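Bedroom session checklist, hand-held gripper demos, garment task
Round two, home recordings for the Entili folding study
Filled in by Evangelia Petridis, comments welcome from everyone who carries a gripper
Fri 1 March

I have kept the same order as last time so that Venkatesh can lay the two sheets side by side, and I have let myself ramble a bit in the comments, for which I hope you'll forgive me. The ticks are for the auditors and the comments are for us.

1. Walkway on the working side of the bed clear
OK. Please walk it once with the grippers in your hands before you record, looking at the garment the way you would during a take. It feels silly and it's worth doing.

2. Finger pads seated, no lifting at the corners
OK on both tools. Press each pad with your thumb and then run a nail along the edge.

3. Pivot pins and linkages checked, fingers open and close freely
OK, with a comment. One linkage felt gritty at the start of the day and I cleaned it with a dry brush. No oil, please, however tempting, it finds its way onto the clothes and then onto the pads.

4. Garment laid out flat on the bed, spare clothing kept to the far side
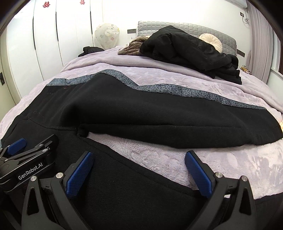

OK. Dark fabric on a pale blanket is a lovely pairing for us, and Comfort was quite right to ask for it in the plan. The method compares takes where the cloth starts flat with takes where it starts bunched, so do write down which one you're doing before you touch anything. Lint is fine and can stay where it is.

5. Fingers kept clear of the other tool
Needs attention. When two tools work the same garment it's very easy to bring the knuckles together, and a pinch between linkages hurts more than you'd think! Agree out loud which hand moves first.

6. Wrist breaks taken
Needs attention, and this one is on me. The limit is 27 takes and then a proper rest, with the tools put down. I let us run over before lunch because things were going so nicely. Soledad has kindly offered to be the one who calls time.

7. Cables and plugs away from the feet
OK. Leave the householder's plugs as you find them, and charge our things in the hallway.

8. Camera view checked at the start of every batch
OK. Make sure both fingers and a good stretch of cloth are in view, then go ahead.

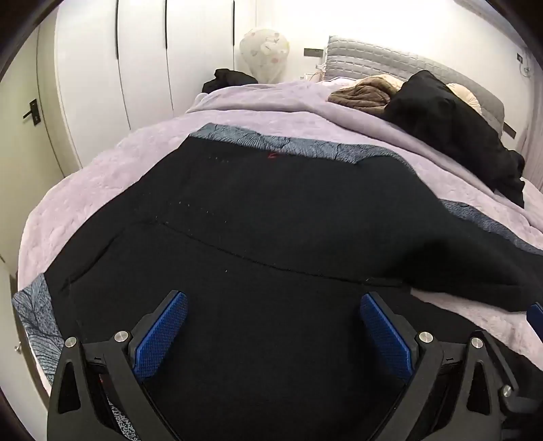 Does a take still count if the garment slips out of the fingers?
Keep it, mark it as a slip, and carry on to the end of the fold. In the July round the policy trained with slips left in recovered a dropped edge more often than the one trained on clean takes only, and we would like to see whether that holds over the full 500.

9. Room put back as it was
OK. Qistina went over it with the householder before we left, and everyone was happy.

Still open: item 5 and item 6, both to be looked at again before the next home.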